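Review: Wovis bin picking station, after seven months on our returns bench

Score: 7 out of 10

I run the returns and repack area for a mail order chemist and toiletries business. We get soap, shampoo, razors, plasters, baby things, all the stuff people order too much of or that gets knocked about on the way. Last July we took delivery of a Wovis picking station on a lease through Draltel, and I said I would write something up once we had used it through a Christmas. This is for other people in small warehouses who are thinking of getting one. If you run a huge site with its own engineers you will want a different review.

What you get

One arm, one two-finger gripper, a wrist camera, a table, a control cabinet and a screen on a stand. Bins are extra. The sales sheet says any bin will do. In our case the grey ones we already had were too deep and the gripper plate kept touching the sides, so we bought Moser ones in yellow, which are wider at the top. Budget for that. It also came with a spare set of finger pads, and we have used them.

Setting up took two days. Draltel sent one engineer, who was polite and knew the machine well but had clearly not been in a returns area before. He had a demonstration set of clean, square, identical boxes. We asked him to try it with a tote from that morning and the rest of day one went on that.

What it does on a normal shift

A person opens the parcel, checks the paperwork and drops the item in the bin. The arm picks it out, holds it up to a fixed scanner, and puts it in one of the lanes: back to stock, repack, or write off. If it can't decide, it leaves the item and puts a light on. On a quiet day we put around 2,000 items over the bench, and the arm does the larger part of those. It is slower than a quick person and it does not slow down after lunch. Over a full shift it comes out slightly ahead of one of us.

It is very good with bottles, tubes and anything in a sound carton. It is poor with soft bags, cotton wool, and anything clear. It was bad with blister packs until an update before Christmas, and is now fair.

Damaged cartons are what we bought it for, and the results are mixed. A box with one crushed corner is fine. A box that has lost part of its bottom end is harder, as the pads want two firm faces to close on and the card gives way. You can set the grip force by product, but the same soap comes back in every state from perfect to ruined, so one number for the product is no use. We ended up making a "soft" setting for all repack soap and accepting that it would be slower. Dwynwen Griffiths on our bench worked out that setting by trial over a couple of weeks. The manual has a page on it and the page is wrong, or was in our copy.

What it changed for the people

There were five of us on the bench before and there are five now. I want to say that early, as it was the first thing everybody asked me and I did not have a clear answer at the time. What changed is who does what. Lifting out of bins was the job that hurt people. Aidan Hegarty had been off twice with his wrist, and he now does the opening and checking end and has not been off since. I can't prove the two are linked.

The repack table has become the skilled job. The easy items no longer come past a person, so everything that reaches repack is awkward. Kgomotso Mathebula told me in the first month that it was more tiring than before even though there was less lifting, and she was right. You used to get a run of ten good boxes and could let your mind go. Now every single thing in front of you needs a decision. We moved to swapping places every hour and a half and that helped. If you are planning one of these, plan the rota at the same time. We did it afterwards and had a bad few weeks.

There is also less talk. The bench used to face inwards. The station needs a clear side for the guard and so two people now sit with their backs to the others. It sounds like a small thing. We have asked Draltel if the layout can be turned – they say yes, for a fee.

Training was a half day for everyone and a further two days for one person, who becomes the named operator. Kane Tomoana did ours. He got a small pay rise for it, which I had to argue for. Please argue for it too. He is the one called over whenever the light comes on, and in the first fortnight that was constantly.

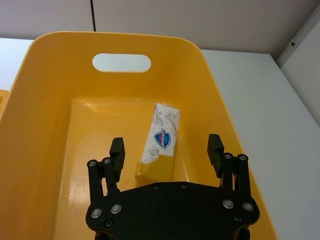
Safeguard carton in a yellow bin, fingers open on either side. Soap boxes that look torn like this go on the soft setting.

Faults and support

We have had 33 stoppages that needed a phone call, most of them in the first two months. Nearly all were the camera losing its place after somebody knocked the table. Support is by phone in office hours only, and our late shift is outside office hours. Ailbhe Tully at Draltel has been very good and has stayed on the line past her time more than once, but you should not have to rely on that. Ask for late cover in the contract.

The yellow bins are shiny and under our old strip lights the camera sometimes took a reflection on the bin floor for an item and went down for it. We changed the lights over the bench to softer ones. Matt bins would probably have been cheaper.

Finger pads wear faster than they say. Ours went at four months.

Compared with the other one

We also had a Coletti unit on trial for a fortnight before we chose. It used a suction cup, was quicker on good boxes, and could not hold a torn one at all. It was also much louder. For clean stock I would take the Coletti. For returns the Wovis is the better buy.

Would I lease it again? Yes, with late support written in, the lights done first and the rota agreed with the bench before it arrives. Three marks off for the manual, the support hours and the layout.

Posted February 18, 2018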